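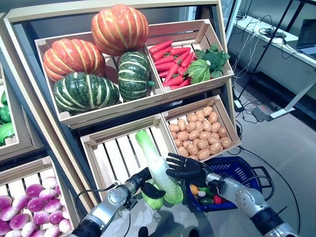 How long should a visitor demonstration of a robot packing groceries last?

Plan for 20 minutes of robot work and keep 30 minutes free for questions. At our open days in Skollach the questions always took longer than the packing.

How to prepare the demonstration

1. Fill the crates the evening before. Put large, light-colored items where visitors can see them from the side.

2. Place the shopping basket within reach of both arms and run one full pick with each hand. If a hand stops short, move the basket and leave the robot where it is.

3. Mark a visitor line on the floor with tape. We keep it 2 meters from the arms - children will step over it, so one person should stand there the whole time.

4. Open the doors at 10 in the morning, and start with a slow pick. Say aloud which vegetable comes next.

5. Show the wrist camera view on a second screen. Many guests at the Faltby visit in September liked this view best. 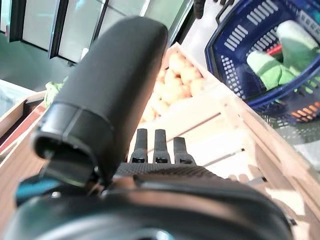
Wrist view with the hand near the crates.

6. Let visitors choose an item. Accept only items you have tested.

7. If a pick fails, say so and try again. Guests do not mind a second try, but they get bored when the team whispers over a keyboard.

After the last group, park the arms before you empty the basket.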